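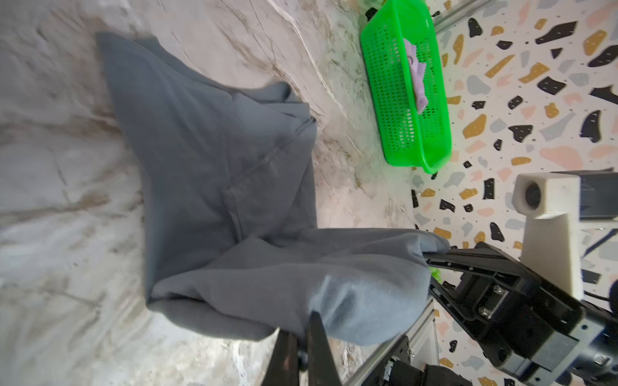 Two grippers, one garment. Basket at the back.

Vakgate two-arm bench kit: can it do the laundry yet?

Short version for people who only want to know whether to buy one: no, unless you already wanted a pair of robot arms and laundry is your excuse.

The longer version starts with the price. The Vakgate kit is $2,638 with both arms, the rail they bolt to and a year of Ola, the software that runs them. A single arm is $1,329, and I'd skip it, as one arm can push a shirt across a counter and not much else. Ola costs extra after the first year. The sales page says so in small gray type near the bottom, and the box doesn't say so at all.

I had the kit for most of November. Assembly took an evening and went better than I expected. The rail is stiff, the bolts are all the same size, and the printed guide has been read by someone who speaks English. Cable routing is left up to you. The guide gives it one drawing, and the drawing shows the arms without cables. Mine looped all over the place and I spent a second evening worrying that one would snag.

What the sales page promises is "everyday folding." I took that to mean the stuff that comes out of my dryer, so that's what I judged it on: towels, T-shirts, pants, the odd pillowcase. I didn't iron anything first or lay it out neatly, which is how the company's own clips always seem to begin.

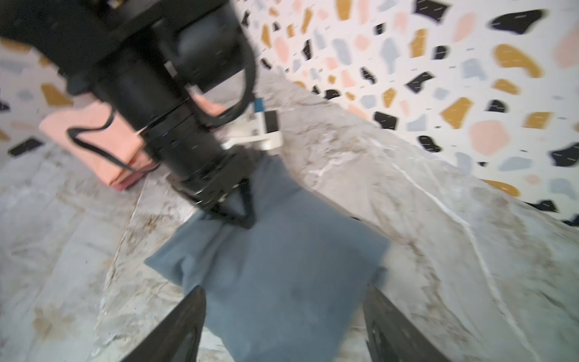

A pinch of cloth near the upper edge.

Grabbing is the part that has come along. A few years ago I reviewed a folding gadget that couldn't pick up a washcloth unless you handed it over. These fingers will take hold of a fold of fabric lying flat on a hard counter, and most of the time they keep it. They're gentle, too. I had no pulled threads and no marks on anything I cared about.

Knowing what it has grabbed is another matter. Give the Vakgate a bath towel and it does a fair job, slowly. Give it a pair of pants that landed in a heap and you'll watch it lift a piece, put it down, lift the same piece and put it down again. Twice it made a tidy fold across a leg that was still bunched up underneath, and then reported the job as done. Ola shows a green check mark when it thinks it's finished. I stopped trusting the check mark on the first Saturday.

Speed, then. My slowest pair of pants took about 50 minutes, with two restarts. I can fold a pair in the time it takes to say so. The usual answer is that it doesn't matter how slow a machine is if you aren't there, but I was there. I had to be. When an arm reaches its limit it stops and waits, and it will wait until you come and move the cloth for it.

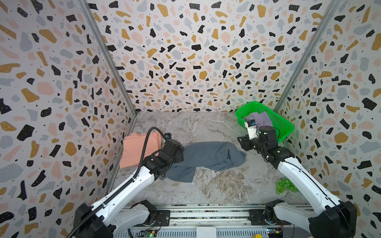 Kneath Tool Library – Home Machines Group

Members who want to try the kit for themselves can sign up through the Cundemville branch. Ask for Lertchai Suksawat, who has the key and the spare fuses. Please read the rest of this before you do.

Space is the thing I'd want to know about first. You need a clear, flat surface that can stay clear, with decent light and nothing hanging over it. The arms swing wider than you'd guess from the box. Put a basket within reach of both or you'll end up filling it by hand. A kitchen counter would do, if you have one you never cook on. A bed won't, and the guide says so.

Noise is fine. It's a whine you can talk over. Power use I didn't measure.

Gwilym Prothero borrowed the kit after me and liked it more than I did. He set it to sort small items into a basket instead of folding, and he says it managed a full load with only a few strays on the floor. I believe him. Moving soft things from one place to another looks like a job these machines can nearly do, and if Vakgate sold it on that basis I'd have less to grumble about. It would still be a lot of money to fill a basket.

Pants are where I keep coming back, though. They have two legs, a thick waistband and a seam in the middle that wants to ride up,

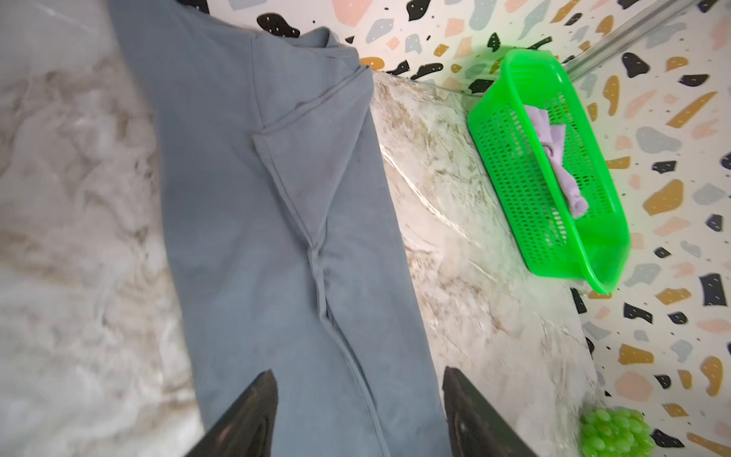
and each of those gives the software another chance to guess wrong. A person feels for the waistband without looking. The Vakgate has to work it out from what its cameras see, and a plain pair in one color doesn't offer much to go on. Updates may fix this. Two arrived while I had the kit. The first made towels quicker, and the second moved the stop button to a different screen, where I couldn't find it when I wanted it.

Good: solid rail, gentle grip, clear guide apart from the cables.

Bad: slow, needs watching, says it's finished when it isn't, yearly fee.

Two stars out of five. One of those is for the towels.

Alun Jenkins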